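The Cable Goes Under the Table: Notes on Keeping Glove Work Tidy

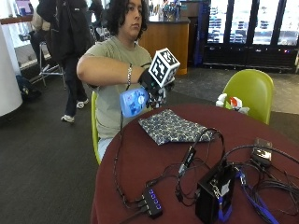

A gloved hand grips a light blue bottle above the table, marker cube riding on the back of the glove.

I came to Rulley expecting to write about robots and spent most of my visit talking about tablecloths. The team at Burkex wants dark, plain ones, pulled flat, with no shiny threads in them. It's rule four in the house guide, which they call Sornasow (after a hill, I was told, though I never found it on a map).

The guide is 11 pages long and I loved it. Check the marker cube before every session. Wipe the faces. If a corner is peeling, change the whole cube – don't glue it. Pick up each object the way you'd pick it up at home, and if you fumble, keep going! Fumbles stay in. They just get a tag.

The team logged 2,875 takes up to August and threw out 684 of them. I asked what went wrong and got one word back: cables. A wire snags on a chair, the glove tugs, and the whole take is off. So now there's a cable rule, and it's the longest one in the book. Run the glove lead down one side. Leave slack at the elbow. Tape anything that crosses a walkway.

I'll admit I'd argue with a few of these. A table with a hub, an adapter and a nest of black wires on it doesn't look like anyone's kitchen, and I'd like to see a rule on how much gear may share the tabletop with the objects. Gavrilă, the small shop that also works from the guide, has drafted one – all electronics on a second surface – but Burkex hasn't signed on yet.

The part I'd copy anywhere is the consent page. People walking past get told what's being recorded, in plain words, before the first take. It fits on a postcard, and there's a stack of them by the door.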